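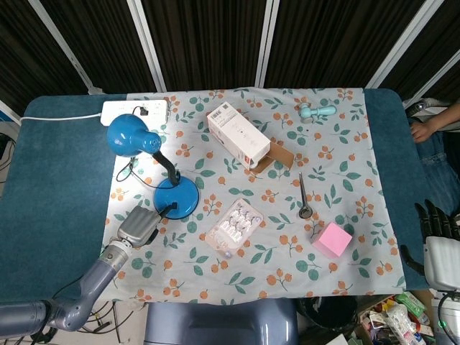

Seit Anfang Juli geht im Gruppenraum im Haus Delwood die Schreibtischlampe während der Arbeit aus und nach einigen Sekunden wieder an. Ich habe zuerst gedacht, dass die Birne alt ist, aber mit einer neuen Birne bleibt der Fehler gleich. Es betrifft die blaue Lampe mit dem schwarzen Schwanenhals, die auf dem Blättertischtuch neben der weißen Steckdosenleiste steht. Die Leiste liegt oben links auf dem Tuch, ihr weißes Kabel geht nach links zum Tischrand. Bitte um Hilfe, wie ich den Fehler eingrenzen kann, ohne etwas aufzuschrauben.

**Ticket:** 589
**Gemeldet von:** Araba Abubakari
**Zuständig:** Gion Lanz, Haustechnik
**Inventar Lampe:** 2.408
**Priorität:** normal
**Status:** gelöst, ein Punkt offen

## Fehlerbild

- Das Licht geht aus, meistens wenn jemand am Tisch etwas verschiebt.
- Es flackert nicht vorher. Es ist einfach weg.
- Wenn ich den Schirm bewege, passiert nichts Besonderes.
- Die Deckenlampe im selben Raum bleibt immer an.
- In der Küche hat die Lampe einen ganzen Abend ohne Fehler gebrannt.

Der letzte Punkt hat mich verwirrt, denn danach kann es doch nicht die Lampe sein - oder sie hat in der Küche nur ruhiger gestanden.

## Verlauf

**Eintrag 1, 9:40, Araba Abubakari**

Gion hat mir am Telefon geraten, immer nur eine Sache zu ändern und sie aufzuschreiben. Ich mache das also hier im Ticket, damit auch Flurina mitlesen kann, sie benutzt den Raum am Nachmittag.

Erste Änderung: Lampe direkt in die Wandsteckdose, ohne Leiste. Eine Stunde gewartet und dabei normal gearbeitet. Kein Ausfall.

**Eintrag 2, 11:05, Araba Abubakari**

Zweite Änderung: Lampe wieder in die Leiste, aber auf einen anderen Platz. Die Leiste habe ich auf den Boden gelegt. Kein Ausfall, auch nicht, als ich den Tisch ein wenig geschoben habe.

Dritte Änderung: Leiste zurück auf den Tisch, Lampe auf demselben neuen Platz. Nach wenigen Minuten war das Licht aus. Ich hatte nur das Tischtuch gerade gezogen.

**Eintrag 3, 11:30, Gion Lanz**

Danke, sauber gemacht. Dann ist es vermutlich der Zug am Kabel. Wackelt der Stecker in der Leiste, wenn du ihn mit zwei Fingern leicht antippst? Bitte nur antippen, nicht biegen. Wenn etwas warm ist oder riecht, Leiste sofort aus der Wand nehmen und nicht mehr benutzen.

**Eintrag 4, 13:15, Araba Abubakari**

Es ist nichts warm und ich rieche nichts. Der Stecker sitzt auf zwei Plätzen locker, auf den anderen sitzt er fest. Auf den lockeren Plätzen geht das Licht beim Antippen aus, jedes Mal.

Außerdem habe ich verstanden, warum alles wandert. Der Tisch hat die gepolsterte Oberfläche in Türkis, und das Tischtuch ist dünn und liegt nur lose darauf. Wer auf einer Seite am Tuch zieht, der zieht die Lampe und die Leiste mit. Das Kabel von der Leiste hat dann zu wenig Spiel.

**Eintrag 5, 14:50, Flurina Rainer**

Bei mir auch, gleich nach dem Mittag. Ich habe einen Karton zur Seite geschoben, und es war dunkel. Kann man das Tuch nicht weglassen?

**Eintrag 6, 15:10, Araba Abubakari**

Ich möchte das Tuch gern behalten, weil auf der Polsterung sonst Flecken vom Kleber bleiben, und die bekommt man sehr schlecht heraus. Ich habe es mit 6 Tischklammern probiert, aber die Klammern drücken in die Polsterung und springen ab. Mit einer rutschfesten Matte unter dem Tuch geht es besser. Die Matte war im Schrank, sie ist von Fankhauser und man kann sie mit der Schere schneiden.

**Eintrag 7, 16:20, Gion Lanz**

Matte ist gut. Die Leiste kommt weg, lockere Kontakte reparieren wir nicht. Ich bringe morgen eine neue mit Schalter und einer Leitung von 5 Metern. Die alte bitte nicht in die Kiste zum Mitnehmen legen, sondern mit einem Zettel „defekt“ auf meinen Tisch.

## Lösung

1. Alte Steckdosenleiste ausgesteckt, mit Zettel „defekt“ bei Gion abgegeben.
2. Rutschfeste Matte zwischen Polsterung und Tischtuch gelegt, am Rand etwas kleiner als das Tuch.
3. Neue Leiste auf dem Boden hinter dem Tischbein befestigt, nicht mehr auf dem Tisch.
4. Das Lampenkabel hinten über die Tischkante geführt und mit einer Klettschlaufe am Tischbein gehalten. Die Schlaufe darf nicht fest sitzen, das Kabel soll noch gleiten können.
5. Test: Tuch an allen vier Ecken gezogen, Tisch geschoben, Lampe gedreht. Das Licht ist an geblieben.

Danach hat die Lampe zwei Nachmittage mit Flurina und ihrer Gruppe ohne Ausfall gebrannt.

## Noch offen

Hubert Hofstetter hat gefragt, ob im kleinen Raum dieselbe Sorte Leiste liegt. Ich habe nachgesehen: ja, eine, sie liegt unter dem Fenster. Der Stecker sitzt dort fest, aber ich würde sie trotzdem gern tauschen. Gion, bitte sag mir, ob ich dafür ein neues Ticket schreiben soll oder ob wir dieses hier offen lassen.

**Nachtrag, 10:05, Gion Lanz**

Lass es offen, ich tausche sie beim nächsten Rundgang.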